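Teaching by Hand: Spring Update from the Household Skills Project

If you stopped by the open afternoon last month, you'll remember the arm that kept setting a mug down a finger's width past the edge of the table. We have good news! It now places the mug on the table nearly every time, and the change came almost entirely from better demonstrations. Same arm, same motors, same training code. What changed was how we show it the job.

Quick recap for new readers. We teach in two ways here. In the first, one of us holds the robot's wrist and walks it through a task while it records the motion. In the second, we drive it from across the room with a pair of hand controllers (the team calls this "puppeteering," and Washington Aguiar is scarily good at it). Both work, and both are slow. Washington's best day on the controllers was 200 usable runs, and he said his shoulders felt it through the weekend.

So this spring we added a third source: people simply doing the task with their own hands, in their own homes, recorded from the head. We chose shelves to start with, because shelves are hard. Things stand behind other things, glass is tricky for the robot's depth sensing, and a careless elbow can take out a whole row.

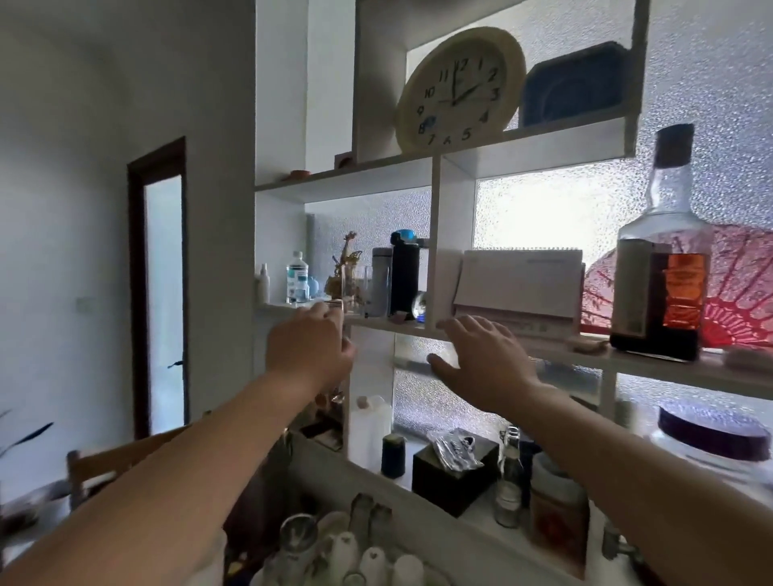
Iolanda Quintana has been leading this part, and she wrote the one-page guide that everyone records from. Most of it is about slowing down. Reach as you normally would, but pause for a beat once your fingers have closed. Keep both hands in view when you can, even if only one is working. Don't tidy up beforehand! The early recordings were full of beautifully bare shelves, and a robot trained on those fell apart the moment it met a real one with bottles and knickknacks on it.

We now have 1,070 home recordings through review. Of those, 273 involve drinking glasses, and that is the set we're most excited about. Nuno Amaral mixed them in with our puppeteered runs and retrained the Gresmont arm over two nights. The next morning it went for a tumbler in between two bottles, came in from above, and lifted it out without touching either one. There was some yelling. I may have been the loudest.

Plenty is still rough. Human fingers and a two-jaw gripper don't match up neatly, so a grip that is easy for us sometimes comes out as a strange sideways pinch on the robot. The arm also has no feel for weight yet, and it lifts a full bottle with the same cheerful jerk as an empty one. Nuno is working on the first problem. Aliki Alexiou has taken on the second and is collecting a fresh batch of hand-guided runs with jars filled to different levels (rice for now, water once we trust it).

In June we'll start on putting things back, a separate skill and a fussier one. Our goal is 300 new recordings of people returning items to crowded shelves. If you'd like to record a few at home, Aliki has headsets to lend and can set you up in less than half an hour. You can also come and try the controllers on any open afternoon. Bring patience, wear short sleeves, and expect to drop a mug or two. We buy the cheap ones.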